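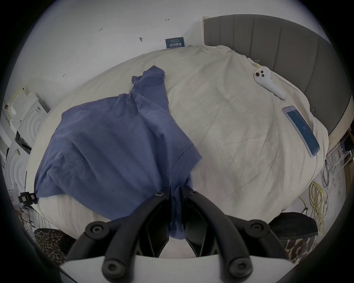
In March I decided that we would get curtains. I say "decided," but what happened is that Melur Gunawan, who shares the apartment and most of my opinions, pointed out that we had been living behind a bedsheet and 4 thumbtacks for over five months, and that the people across the street had started waving.

So, curtains. How hard could it be? You have a window. You have a rectangle of cloth. You introduce them.

The first thing I learned is that a curtain is sold by a width that has no connection to the width of the curtain. The panel says one number on the package, you buy that number to match your window, you hang it up, and you have a flat piece of fabric stretched across the glass like a drum. Apparently you want twice the width of the window, sometimes more, so that it falls in folds. I had bought a single Pistitz panel in a color called Oat and it looked like we were about to show a movie on it.

Back it went. The return line at Pistitz moves at the speed of a very relaxed glacier, so I had time to read the whole wall of headings. Grommet, rod pocket, tab top, pinch pleat, ripple fold. I had assumed these were dances. Grommets are the metal rings, and they slide nicely but make the top edge wave in and out whether you like it or not. A rod pocket looks softer and then refuses to move ever again. If you plan to open your curtains (some people do), skip the rod pocket.

Then there was the length question. Melur wanted them to just touch the floor. I wanted them to puddle, having seen a photo of a farmhouse in which everything puddled, including, as far as I could tell, the dog. We asked Anastasia Papadakis, who did the drapes for her sister's whole house and has never recovered. She asked me one thing: "Who vacuums?"

They just touch the floor.

Anastasia also made us measure again. Our floor turns out to slope, so the left side of the window is a good bit farther from the ground than the right. We had measured the right side only, twice, and felt very professional about it. She told us to take the drop in three places, write down all of them, and hang the rod by level and not by eye. I did it by eye once, to see. The room looked like it was sinking.

The custom quote from Salazar came to $1,140 for one window, lined, with installation. The man was very nice about it. I was very nice about it too, and then I walked once around the block.

What we ended up with was four ready-made linen-blend panels from Skuvik, two per side, plus a longer rod that sticks out well past the window frame. All in, $244. The long rod was the best thing we bought. When the curtains are open they sit over the wall and leave the glass alone, so the window looks bigger and the room gets its light back in the morning. I have told this to everyone I know, including my dentist.

A few things I'd do differently. I'd wash one panel before hemming any of them, as ours shrank enough that I had to let the first hem out again and sew it a second time, with worse posture. I'd buy the blackout liner right away and clip it behind, because linen at six in the morning is basically a lampshade. And I'd order the brackets from somewhere other than Sevivby, who sent us two left ends and a cheerful card.

The bedsheet has gone back to being a bedsheet. It has four tiny holes along one side, and Melur keeps putting that side at the top. Next is the kitchen window, where I'm told I want a café curtain, which covers only the bottom half and costs the same as a whole one.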